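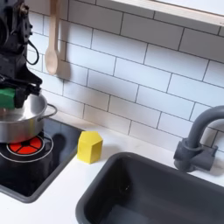
Skinel Cup

The Skinel Cup is a club racing series for radio-controlled off-road buggies in 1/10 scale, held on a clay and carpet track in the town of Zaststead. It grew out of a handful of friends racing in a parking lot behind a hardware store, and it has kept a good deal of that easygoing feeling even now that the entry list fills up weeks ahead. The series takes its name from the Skinel, a two-wheel-drive buggy kit that was sold by the small maker Bukadico and that nearly all of the early drivers happened to own.

Origins

The Bukadico Skinel was a modest car by any measure. It came as a box of plastic parts with a brushed motor, bushings where most people would have liked bearings, and a body shell that had to be trimmed and painted at home. It was cheap and it was tough, though, and a local shop owner named Tariq Mohmand liked it well enough to keep a whole shelf of spare arms and gears behind his counter. Mohmand is generally credited with starting the series, although he always said that his customers would have raced each other with or without him, and that all he really did was bring the chalk and the stopwatch.

The first meetings had no lap counting system. A friend or parent stood at the end of the straight with a clipboard and made marks for each car going by, and arguments over a missed lap were settled by running the heat again if the batteries would allow it. Most of the old racers remember these reruns very fondly, perhaps more fondly than they did at the time!

The track

The series moved indoors after its second season, into a former feed warehouse at the edge of Zaststead. The lap is 354 feet long, measured down the middle of the lane, and for most of its length the surface is packed clay. The section nearest the doors is carpet, laid over a part of the floor where the clay never would stay put, and the change from one to the other has become the best-loved (and most complained about) feature of the place. A car set up to slide nicely on the clay will grip hard and sometimes roll right over when it reaches the carpet, so drivers have to find a happy middle in their choice of tires and springs.

The long left-hander that follows the carpet is known as Cheon, after the sign-painting business whose old banner hung on that wall for years. The banner came down when the wall was insulated, but the name had stuck by then and still appears on the printed track map.

Race format

A race day is made up of qualifying heats in the morning and finals after lunch, with the first heat called at 9 a.m. Each heat lasts 5 minutes, and drivers are ranked by the number of laps they finish in that time, with the clock used to separate those on the same lap. Finals are run in the same way but start from a grid, which makes for a much busier first corner.

After each race the drivers who have just finished take a turn as corner marshals, setting upside-down cars back on their wheels. A driver who skips this duty loses the best qualifying run of the day, a rule that sounds stern but has rarely been needed.

Classes

There are 2 classes. The Heritage class is open only to the original Skinel buggy and its later reissue, with the kit motor and a battery pack in the stock position. Bearings are allowed, as are stronger steering links, and the shock oil may be changed freely. The Open class takes any two-wheel-drive buggy in the right scale, with a brushless motor of the driver's choosing, and is a good deal faster. Many regulars enter both and will tell you at some length that the slow one is harder to win.

Tires are supplied by the drivers themselves. Tire sauce, the softening liquid used by many carpet racers, was permitted for one season and then dropped on account of the smell, which lingered in the warehouse well into May.

The Skinel after Bukadico

Bukadico stopped making the kit when its molds wore out, and for a while the Heritage class lived on parts cars and careful repairs with nylon thread and glue. A reissue of 400 kits followed some years later, with a slightly thicker rear bulkhead and a new sheet of decals. Original cars can be told apart by the battery strap, which hooks at the front on the older kit and at the back on the newer one. Both are treated as equal under the rules, and parts from either may be mixed freely on one car.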